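About Skusa

Skusa is a training and trial workshop for the automated dismantling of office equipment. It was set up by two partners, the repair firm Padetti and the Zawadzka technical school, and it serves both. Its purpose is to find out which parts of a used computer can be removed by a robot in good condition, and to teach that work to students and to staff from the trade.

The workshop occupies 600 square metres on the ground floor of the former Medum print works. It is managed by Halina Makowska, Head of Workshop. Teaching is the responsibility of Jacqueline Lacroix, who joined from the school's electrical department.

Our open day

Once a year Skusa opens its doors to the public. The most recent open day was attended by 40 registered guests, among them teachers, parents, local employers and members of the council's waste and recycling service. After a short welcome from Mrs Makowska, guests were taken to the robot cell, where the demonstrations were given in small groups.

The open day programme centres on the desktop computer. Guests are told how a machine reaches us, how its data are dealt with and how each part is recorded. Hard disk drives receive particular attention, as they must be accounted for one by one under our agreement with each donor.
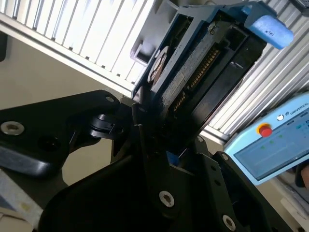
A hard disk drive held in the gripper during the open day demonstration.

Many guests asked why a robot should be used for a task that a trained person can do by hand. Our answer is that a single computer presents little difficulty, but a delivery of several hundred does. The work is repetitive, and staff time is better spent on testing and on the machines that do not follow the usual pattern. The trials also give our students regular practice in setting up a robot, writing a sequence and judging when it should be stopped.
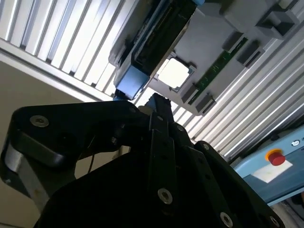 Parts that have been removed are not placed in a common bin. Each type has its own position, so that the next person or machine to handle it knows where it will be and which way round it will face. Students design these holders as part of their second-year course and are expected to revise them after every series of trials. Padetti's technicians comment on the designs and have the final say on whether a holder may be used.

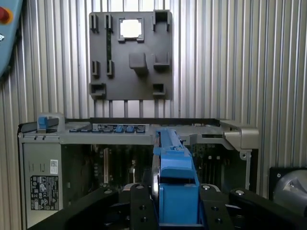

Safety was explained to each group before the demonstration began. Guests remained behind the marked line at all times, and a member of staff stood within reach of the emergency stop. The same rules apply to students, who may work at the cell only after passing the workshop's safety assessment.

Computers for the trials are given by schools, offices and public bodies in the district. Skusa can accept up to 3000 units a year. We ask donors to contact the workshop before delivery and to keep computers and screens apart. Laptops and printers cannot be taken at present. 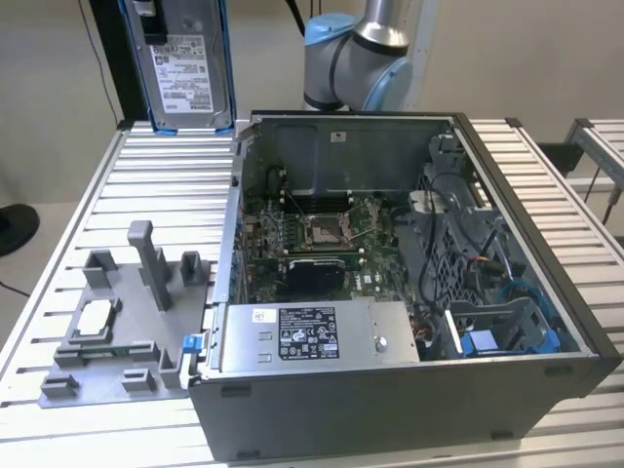

Questions on the day also concerned what becomes of the parts. Those that pass testing are offered first to the Zawadzka school for its own classrooms and then to Padetti's repair counter. The remainder goes to a licensed recycler, and donors receive a written record of what was done with their equipment.

Visiting the workshop

The next open day will be held in February. Places are free of charge but must be booked through the workshop office on extension 2261. School groups should be accompanied by at least one teacher, and all visitors are asked to wear closed shoes. The cell can be reached without steps from the yard entrance.

Employers who wish to send staff on the short course should write to Mrs Lacroix, care of the workshop office.

Page last revised 23 December 2021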